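The discs came from the Skoravura collection, which holds 984 sides pressed by Grasso and its sister label Hivodus. We chose 41 of them that exist both as first pressings and as later reissues. Surface noise was measured in the run-in groove - before any music starts - and again in the band after the last track. Each side was played three times with the same cartridge.
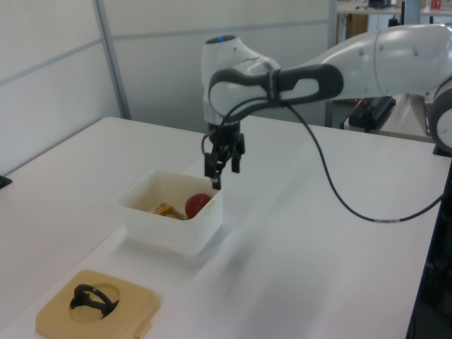

Why not compare the loudest passages as well? Loud grooves wear faster than quiet ones, and the playing history of most copies is unknown.

Seven sides were dropped for warps or deep scratches. Ryu's earlier listening test (Byung-chul Ryu, October 2020) kept such copies in, so his totals and ours should not be set side by side. Cleaning followed the Iravden schedule, with one wash and one rinse per side, and playback began the next day.

**Figure 3.** Robot arm with a two-finger gripper holding an orange ball at a translucent white container.

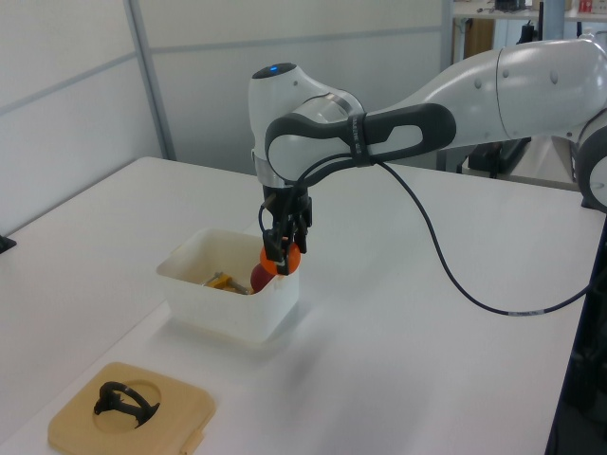 ### 3.2 Listening panel

Panel members heard each pair in random order at matched level. They marked which copy had more hiss, then which they would keep. The two questions were scored separately. Sessions ended in December, and scores from anyone who missed a session were left out of the totals.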